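Kategorie: Service › Häufige Fragen › Textilpflege

Fragen und Antworten zur Änderungsschneiderei und Reinigungsannahme Triltden

Muss ich einen Termin vereinbaren?
Für Kürzungen, Reißverschlüsse und kleine Reparaturen nicht. Sie kommen während der Öffnungszeiten vorbei, wir stecken ab und geben Ihnen einen Abholschein. Bei Brautkleidern, Anzügen und allem, was am Körper mehrfach angepasst wird, bitten wir um einen Termin. Die Anprobe dauert in der Regel 20 Minuten.

Wie lange dauert eine Änderung?
Hosen und Röcke kürzen wir innerhalb von drei Werktagen. Mäntel und gefütterte Jacken brauchen eine Woche. Im Oktober verlängern sich die Zeiten, dann kommen viele Wintersachen auf einmal herein. Der Tag auf Ihrem Abholschein gilt.

Gibt es einen Expressdienst?
Ja, für einfache Säume. Was bis 10 Uhr abgegeben wird, ist am selben Tag fertig. Der Zuschlag steht auf der Preistafel neben der Annahme. Für Leder und Pelz bieten wir keinen Express an.

Soll ich die Kleidung vorher waschen?
Bitte ja. Neue Baumwollhosen und Jeans sollten mindestens einmal gewaschen sein, bevor wir sie kürzen - sie laufen sonst hinterher noch ein, und die Länge stimmt nicht mehr. Getragene Sachen nehmen wir nur sauber an.

Welche Schuhe bringe ich zur Anprobe mit?
Die, die Sie später dazu tragen. Schon ein anderer Absatz verändert die Saumlänge sichtbar.

Kann der Originalsaum an der Jeans erhalten bleiben?
Bei den meisten Jeans geht das. Wir trennen den Saum ab und setzen ihn weiter oben wieder an. Die Naht bleibt aus der Nähe erkennbar. Bei stark ausgestellten Beinen passt die Weite nicht mehr, dann raten wir zu einem neuen Saum.

Nehmen Sie auch Vorhänge an?
Ja, bis zu einer fertigen Länge von drei Metern. Messen Sie von der Unterkante der Gleiter bis zum Boden und notieren Sie, ob der Stoff aufliegen soll. Im Zweifel messen Sie links und rechts getrennt, in Altbauten sind die Böden selten gerade.

Wohin geht die chemische Reinigung?
Wir reinigen nicht selbst. Die Stücke werden jeden Donnerstag vom Reinigungsbetrieb Rosov abgeholt und kommen in der Woche darauf zurück. Weisen Sie uns bei der Abgabe auf Flecken hin, auch auf alte. Wenn Sie wissen, woher ein Fleck stammt, schreiben wir es auf den Zettel. 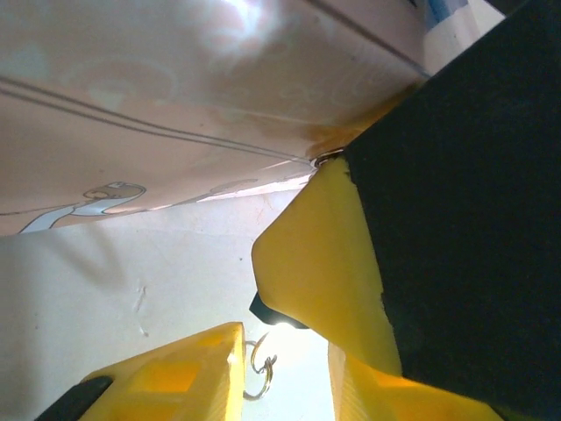 Fehlende Knöpfe ersetzen wir nach der Reinigung, sofern wir passende dahaben. Ersatzknöpfe, die noch am Pflegeetikett hängen, lassen Sie bitte dran.

Was passiert mit Sachen, die nicht abgeholt werden?
Wir bewahren sie sechs Monate auf. Haben Sie eine Telefonnummer hinterlassen, rufen wir vorher zweimal an.

Wie kann ich bezahlen?
Bar oder mit Karte, bei Abholung. Bei Aufträgen über 100 Euro nehmen wir eine Anzahlung.

Was mache ich, wenn etwas nicht passt?
Kommen Sie innerhalb von 21 Tagen mit dem Abholschein vorbei. Wir bessern kostenlos nach, solange das Stück nach der Änderung nicht gewaschen wurde. Reklamationen bearbeitet Grigore Oprea, er ist vormittags im Laden.

Weitere Themen
Preisliste Änderungen
Pflegesymbole und ihre Bedeutung
Reißverschluss reparieren oder tauschen?
Mottenlöcher in Wolle stopfen
Öffnungszeiten und Anfahrt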